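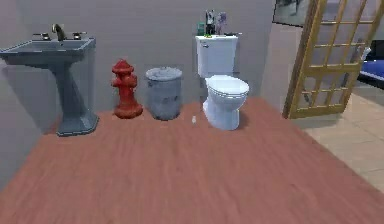
Household Tips from the Robotics Course

Participants in the Kohlhase student project teach a simulated household robot to move through furnished rooms. The following advice was compiled by Dörte Schwerdtfeger and Torben Lindemann for course members, and much of it applies equally at home.

Bathroom

Keep the toilet lid closed before any cleaning run begins. Small items stored on top of the tank should be moved back from the edge - an arm, like an elbow, will catch whatever sticks out. Leave a clear passage of 900 mm in front of the fixtures.

Doors and corners

Open a door fully or close it. A door left partly open is difficult for the planner to judge. Potted plants with long leaves should stand well away from the handle side. 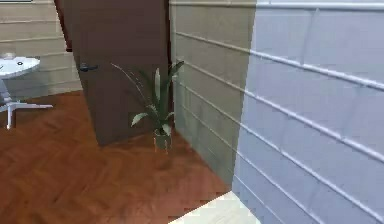 Before submitting a run

Teams of up to four may enter. Each team should save its room layout under a new name and note any furniture it has moved. Questions may be addressed to Kianoush Shirazi before 9 in the morning.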